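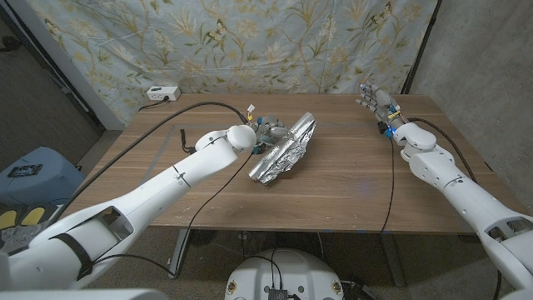

O projeto Flullico entra na segunda metade do financiamento com os dois braços montados e a oficina partilhada cheia de entusiasmo! Desde o último relatório foram 82 horas de bancada, quase todas gastas na calibração dos punhos. O papel de alumínio amachucado é agora o nosso objeto de treino preferido – muda de forma a cada pega e obriga-nos a afinar a força dos dedos. Gastámos 372 euros em cabos e conectores, dentro do previsto.

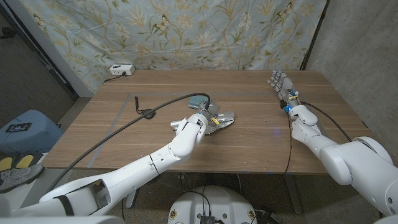 Signe Eklund leu o rascunho e pediu que os cabos do punho direito fossem encaminhados por dentro do braço antes de setembro. Concordamos, e já encomendámos as calhas à Prarkora. Faltam seis sessões de ensaio com os dois braços em simultâneo – mal podemos esperar!

Constanza Daza
2025-07-28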